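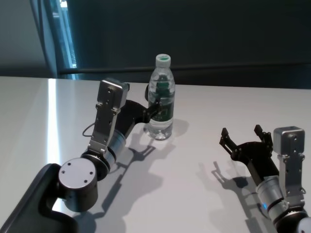

Trudy Tuhiwai replied:
Forty bucks for the Balstead pitcher and it tastes the same as what comes out of my faucet. I did the blind test with my sister and she picked the tap water. Bottled I can at least take in the car.

BraulioZ wrote:
One sister is not a test. Also, you're paying for tap water either way. Plenty of bottled brands start out as a city supply, get filtered, and get a label.

mayuree_p wrote:
Plenty, sure, but which ones? People repeat that like it covers every bottle on the shelf. Spring water has to come from a spring. Read the label before you lump them together.

BraulioZ wrote:
Fine, some. I still don't buy "purer." Purer than what? Rivau's site says it 2 times on one page and never gives a number.
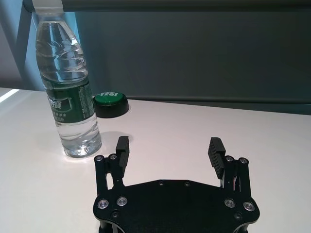

Clear plastic, green label.

Buppha K. wrote:
My pipes in Lisby are old and the water comes out brown after the mains get flushed. I'll keep a case in the closet, thanks. Call me gullible.

BraulioZ wrote:
Brown water is a good reason — I'd do the same. My gripe is with people on perfectly good city water hauling cases up the stairs.

Trudy Tuhiwai wrote:
So get it tested? I asked the utility in June and they mailed me the report free. Hardness was high, everything else was under the limit. Didn't change the taste any.

mayuree_p wrote:
That report covers the system, though. It won't tell you what your own pipes add. You need a sample from your kitchen faucet for that.

Buppha K. wrote:
Who did yours? The lab in Marinho wants a deposit before they'll even send the vial.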